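Hair ties, rubber bands and one very shiny table

Clurville – posted 9 Jul 2019

She started with hair ties. Not on purpose. The bag of them was in the kitchen drawer, the good bands had all snapped, and there was a heap of stuff to bundle before the move to Akl.

"I used to buy proper fasteners," she says, clearing a space for my coffee. "Velcro ones, twisty ones. I bought a pack of 100 in May and I couldn't tell you where they are."

She runs Kakodano, a small packing and sorting service, two days a week, out of her own living room. Mostly for people downsizing. Small things are her thing – the stuff at the bottom of drawers, that movers tip into a box and forget.

Her rule is loop it, then look at it. If it bulges, too tight. If it slides, once more around.
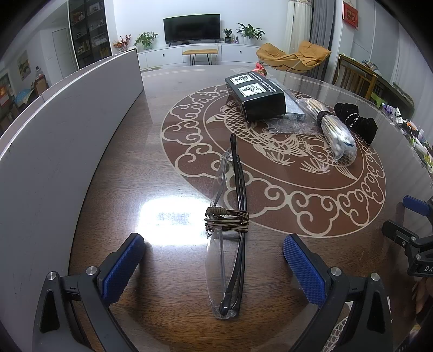
"Glasses I do folded, always folded, and the band goes around the middle," she says. "Not the ends. The ends are where people break them. And a fabric one if you have it, the bare rubber goes sticky in summer and then you have gunk on the lens."

Would she not just use a case? She laughs. "Find me the case. Every house I go to has 5 pairs of old glasses and 2 cases, and the cases have buttons in them."

The table gets most of the work. Big, brown, glossy, with a round design in the middle, a fish and a lot of curly scrolls. She bought it secondhand in Zetcombe, and carried it in with her brother through the back door becuase the front was too narrow. Clients comment on it. One tried to buy it.

"It's slippery, thats the only trouble. Anything round wants to leave."

Which gets us onto sticks. Skewers, chopsticks, craft sticks, whatever people have. She has opinions. Keep them in the plastic. Squeeze the air out, fold the spare end of the bag if it will fold, band around the waist. 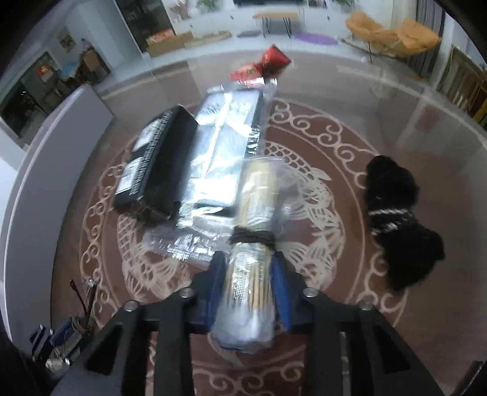
Thin wooden sticks in their clear wrapping, with a dark band around the middle.

"People open the bag for three sticks and then the rest go everywhere," she says. "I did a kitchen last year, there must have been 2000 in one cupboard. Still finding them in my coat."

Does she do her own drawers this way? Long pause. The kitchen one, yes. The one in the hall – "we don't open that one." Then the phone goes, a client with a garage, and she is hunting for a pen.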